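Module 4: Household Textiles and Their Care
Handout 2 — Bed linen: fibre, weave and finish

This handout supports the second taught session of the module. Students are expected to have read it in full before attending, and to bring it with them to the practical assessment in December.

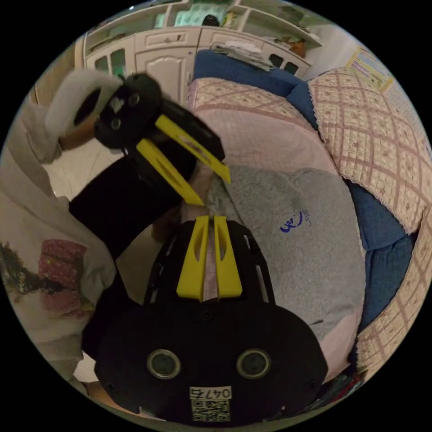 Prepared by Mereana Ruawai, Textiles and Domestic Studies
Revised 29 January 2018

1. Fibre

Most sheets sold for home use are made of cotton, of polyester, or of a blend of the two. Cotton takes up moisture well and stands repeated hot washing. Polyester dries quickly and creases little, but it holds oily marks and may form small balls of fibre on the surface. Linen is strong and cool to the touch — stronger when wet than when dry — and softens with use.

2. Weave

Plain weave passes each weft thread over one warp thread and under the next. Percale is a close plain weave with a matt surface. Sateen carries the threads over several others before they pass under, giving a smoother face which snags more easily. Students should be able to tell the two apart by touch.

Stripes may be woven in or printed. A woven stripe is formed by coloured yarns and can be seen on both faces of the cloth. A printed stripe is normally paler on the reverse.
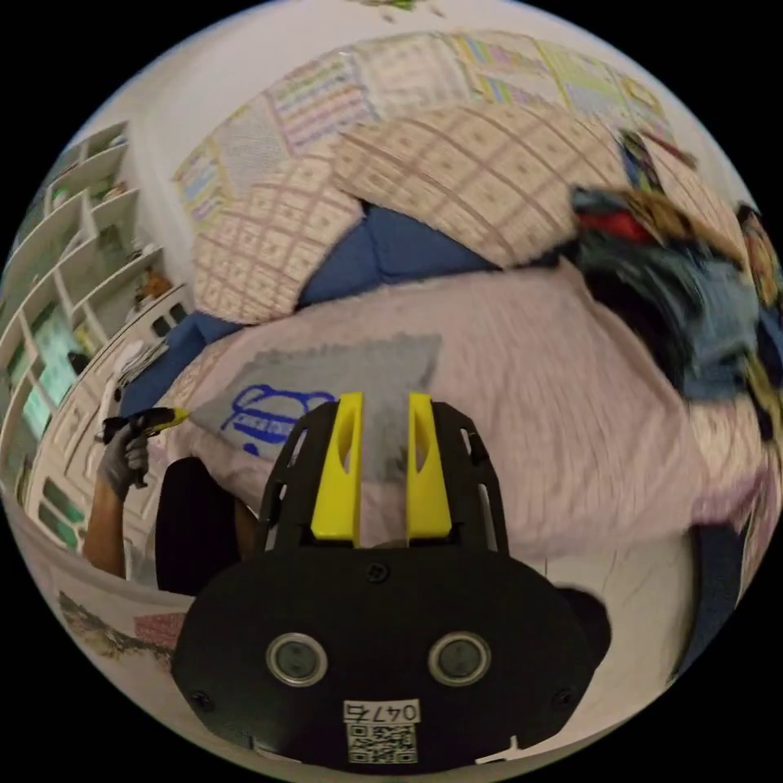 Fig. 2. Pale pink striped sheet on a bed.

3. Washing and storage

The care label is to be followed in all cases. New coloured sheets should be washed alone the first time. Fabric softener coats the fibres and should be used sparingly. Sheets must be fully dry before they are folded, and cupboards should be aired from time to time.

4. Preparation for the next session

Each student should examine two sheets at home and record the fibre content, the type of weave and any wear at the hems. Records should be no longer than one page and are to be handed in at the start of the session.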